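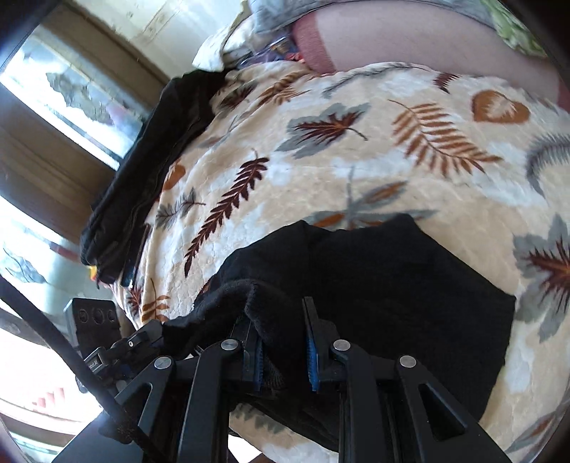
Solange eine Maschine keinen Pullover vom Bett aufheben und ordentlich in den Schrank legen könne, brauche man ihr von Haushaltsrobotern nichts zu erzählen, schrieb eine Leserin nach der letzten Ausgabe. Mehrere Antworten gingen in dieselbe Richtung. Wir nehmen die Frage deshalb als Thema dieses Rundbriefs: Was können Maschinen bei der Hausarbeit und in der Werkstatt inzwischen übernehmen, und wo hört es auf?

Haushalt und Werkstatt: der Stand

Am leichtesten fällt die Antwort dort, wo die Teile steif sind und immer gleich liegen. Kartons vom Band nehmen, Bleche in eine Presse legen, Schrauben in vorgebohrte Löcher setzen – das läuft in vielen Betrieben seit Jahren. Die Maschine braucht dafür kein Verständnis von der Sache. Sie braucht eine Vorrichtung, die das Teil an die richtige Stelle bringt, und jemanden, der bei einer Störung kommt.

Im Haushalt gibt es diese Vorrichtung nicht. Saugroboter kommen zurecht, solange der Boden frei ist. Mähroboter haben ihre Fläche. Spülmaschine und Waschmaschine erledigen den nassen Teil der Arbeit und überlassen uns das Ein- und Ausräumen. Alles, was dazwischen liegt, bleibt Handarbeit: aufheben, sortieren, falten, weglegen.

Besonders schwer ist Stoff. Ein Becher hat heute dieselbe Form wie morgen, und wer ihn einmal gut gegriffen hat, kann den Griff wiederholen. Ein Kapuzenpullover hat jedes Mal eine andere Form. Er liegt auf links, ein Ärmel steckt im anderen, die Kapuze ist unter dem Rücken. Bevor gefaltet wird, muss erkannt werden, wo überhaupt oben ist. Bei schwarzem Stoff kommt hinzu, dass sich Falten, Nähte und Säume auf Kamerabildern schlecht voneinander trennen lassen.

Was Rilto kann

Bei Dosbridge steht seit August eine Faltstation vom Typ Rilto. Sie hat zwei Arme über einem hellen Tisch und arbeitet Handtücher, Kissenbezüge und einfache T-Shirts ab. Wir haben sie uns am 27. Februar vorführen lassen. Von elf Handtüchern lagen am Ende elf sauber auf dem Stapel, die Kanten bündig genug für ein Regal. Bei den T-Shirts waren es zehn von elf. Das letzte hatte sich am Kragen verdreht und wurde von der Anlage selbst zur Seite gelegt. Ein solches Aussortieren ist vorgesehen und spart Ärger, denn ein schlecht gefaltetes Stück im Stapel fällt sonst erst beim Kunden auf.

Die Zeit pro Teil liegt deutlich über der einer geübten Person. Der Betreiber sieht darin kein großes Problem, weil die Station abends allein weiterläuft. Voraussetzung ist, dass jemand vorher die Wäsche getrennt und glatt genug in den Zulauf gelegt hat. Dieses Vorlegen dauert und wird in den Prospekten gern übersprungen. Wer die Anschaffung durchrechnet, sollte es als eigene Position führen.

Kapuzenpullover, Spannbettlaken und gefütterte Jacken nimmt Rilto nicht an. Laken verhaken sich am Gummizug, Reißverschlüsse bleiben am Greifer hängen. Diese Teile gehen in einen gesonderten Wagen und werden von Hand gefaltet.

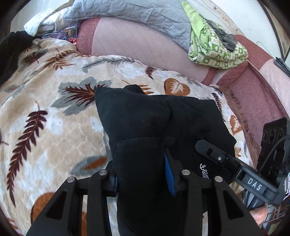 Foto: Rundbrief-Redaktion / Abdruck nur mit Quellenangabe

Vom Tisch zum Bett

Zwischen der Faltstation und einem gewöhnlichen Schlafzimmer liegt ein weiter Weg. Auf dem Tisch ist der Untergrund einfarbig und fest. Auf einem Bett liegt das Kleidungsstück womöglich auf einer flauschigen Decke mit großem Blattmuster, so wie auf unseren beiden Bildern. Der Untergrund gibt nach, und wer zu tief greift, hat leicht die Decke mit in den Fingern. Ein schwarzes Stück hebt sich vom Creme und Beige immerhin gut ab. Ein brauner Pullover auf denselben Blättern wäre die schwerere Aufgabe.

Mit zwei parallelen Fingern lässt sich Stoff zusammendrücken und anheben, gerippte Auflagen an den Innenseiten helfen gegen das Rutschen. Den Saum zu ertasten oder zwei Lagen voneinander zu lösen, wie man es mit Daumen und Zeigefinger nebenbei macht, ist damit schwierig. In der Praxis wird deshalb oft an einer Falte gegriffen, das Teil angehoben und neu abgelegt, bis eine brauchbare Ecke frei liegt. Das funktioniert, kostet aber Zeit. Für einen Korb mit gemischter Wäsche halten wir es auf absehbare Zeit für zu langsam.

Anders sieht es beim bloßen Aufräumen aus. Ein Kleidungsstück vom Bett nehmen und in einen Korb fallen lassen verlangt keine saubere Kante. Sollte in den nächsten Jahren ein Gerät für die Wohnung kommen, das sein Geld wert ist, rechnen wir eher mit dieser Art von Arbeit als mit gebügelten Hemden.

In der Werkstatt

Brophy in Zavoncombe hat einen ähnlichen Versuch mit Putzlappen und Arbeitskleidung hinter sich. Die Lappen werden inzwischen maschinell in Säcke gezählt, das klappt ohne Aufsicht. Die Overalls sollten ebenfalls von einem Arm aufgehängt werden. Der Versuch wurde abgebrochen, nachdem zu viele Bügel leer auf der Stange landeten. Jetzt hängt wieder eine Person die Overalls auf, und der Arm setzt die vollen Säcke auf die Palette. Damit ist man dort zufrieden.

Für Betriebe, die über etwas Ähnliches nachdenken, drei Punkte aus den Gesprächen:

Zuerst die eigene Wäsche oder die eigenen Teile vorführen lassen, nicht die des Herstellers.

Den Anteil der Stücke notieren, die aussortiert werden, und klären, wer sie danach anfasst.

Nach Ersatz für die Greiferauflagen fragen. Sie nutzen sich ab, und die Lieferzeiten sind sehr unterschiedlich.

Die Leserin mit dem Pullover muss also vorerst selbst zum Schrank gehen. Wer eigene Erfahrungen mit Falt- oder Greifgeräten hat, auch mit misslungenen, kann uns wie immer auf diesen Rundbrief antworten. Zuschriften zu Geräten für Spannbettlaken lesen wir besonders gern.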